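# Na Galli, a bancada ganhou colega nova

Eu cheguei à Galli às nove da manhã jurando que ia encontrar gente de cara feia. Fábrica de móveis e utensílios de mesa em Kunville, 18 funcionários, automação chegando... a matéria já estava meio escrita na minha cabeça (erro de principiante, eu sei!). Aí a Elisa Rizzi me pôs um café na mão e me levou direto para o setor de acabamento.

Elisa lixa, confere e embala há anos. Desde maio, ela também ensina. O sistema, que a casa comprou da Trarus, aprende com demonstrações: alguém pega a garra na mão, faz o gesto do jeito certo e repete. E repete de novo. A meta da primeira fase era de 1000 demonstrações, e a Elisa fez a última rindo, com o ombro reclamando.

– No começo eu fazia tudo bonitinho, devagar, como se fosse prova de autoescola – ela me contou. – Depois voltei a trabalhar do meu jeito, e melhorou.

Perguntei se não dava um frio na barriga ensinar uma máquina a fazer o seu serviço. Dá, sim. Ela disse isso sem rodeio, e o pessoal da embalagem concordou. O que a empresa prometeu por escrito foi manter os postos até o fim do contrato com a Wornano, a rede de lojas que encomendou 178 conjuntos de mesa. Depois disso, conversa-se. Achei pouco, e falei.

Por outro lado, o dia mudou de verdade. Quem passava a tarde inteira no mesmo movimento agora reveza, e a Elisa ganhou um adicional pelas horas de treinamento – pequeno, mas está no holerite. Ela também passou a dar palpite no formato dos dedos da garra, coisa que antes ficava só com a engenharia. 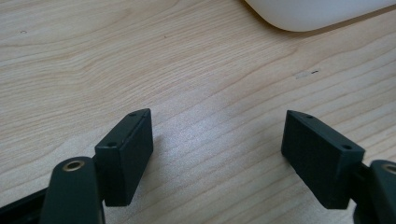 *Última modificação desta página: 22/01/2022*

Entre um gesto e outro, os dois dedos escuros ficam abertos sobre a madeira clara, e eu me peguei olhando para os veios do tampo. Pedi para tentar, claro. A garra é mais desajeitada do que parece! Meu polegar queria fazer uma coisa, a ferramenta fazia outra, e a Elisa só dizia "mais solto, mais solto".

Minhas tentativas foram apagadas ali mesmo, com toda a razão. Ela retomou o lugar na bancada, puxou a manga e seguiu trabalhando até a hora do almoço.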